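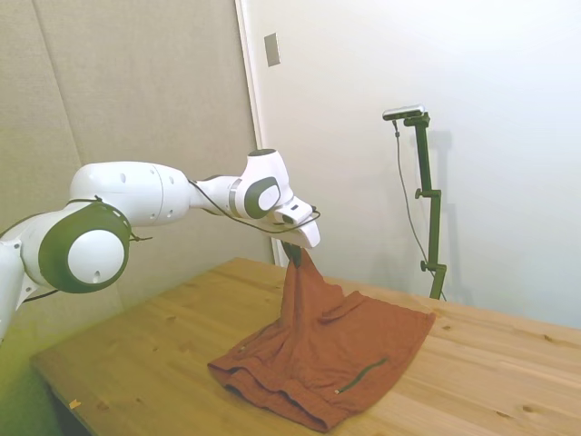

Khalil Semaan asked me last month why a person should fold clothes at all, if they will be worn again in two days and come back wrinkled. I want to begin with his question, and I will read it slowly.

**Slide 1 – the heap**

- Leave the picture up while people find their seats.
- Ask: who has a pile like this at home now? Wait for hands.
- One piece of clothing, rust-orange, full of creases. Even one piece can look like a lot of work when it lies in a heap.
- Point at the hem. The stitching is easy to see, and the hem is where I always start. A hem is a straight line somebody already made for you.

**Slide 2 – finding the edges**

My answer to Khalil is that folding is mostly looking. Before you fold, you must know what you have in your hands: which side is the front, where the opening is, whether a sleeve or a leg is hiding inside. In our Bratdale evening course, people wanted to fold in the first minute. I asked them to stop and only find the edges. It felt slow to them, but their second shirt was better than their first.

Steps to say aloud:

1. Lift the cloth by one point and let it hang.
2. Find the hem and follow it with your fingers to a seam.
3. Put the hem down parallel to the table edge.
4. Smooth from the middle to the outside with a flat hand.

(Do this with the green towel from my bag. Do not use my own jacket again, the lining slides.)

**Slide 3 – the table**

- A bed is too soft. The cloth sinks and the creases stay in.
- A wooden table is good for me. Check it for splinters, and wipe it first, small things stick to cotton.
- Height: your elbows should be a little bent. At the Prudberg laundry room the tables were too low and my back was hurting after 11 shirts.

**Slide 4 – thick places**

Zippers, buttons, tabs and piping make the fold jump open. Close the zipper first. Keep the thick part on the outside of the fold or flat on top – never in the middle. Chia-hao Fung disagrees with me here and puts it always inside, so that it does not scratch the next piece. I will say both ways and let people try.

**Slide 5 – practice, 9 minutes**

- Give one piece to each pair. Mixed sizes, please.
- First person folds, second person only watches and tells where the cloth was pulled crooked. Then change.
- Walk around. Do not correct hands, ask questions.

**If there is time**

Tell about the Grirkano shelf, with the shirts standing up like books. People like this story, but it takes long. Skip the part about the drawer dividers.

Bring towels back to the blue box before the next speaker starts.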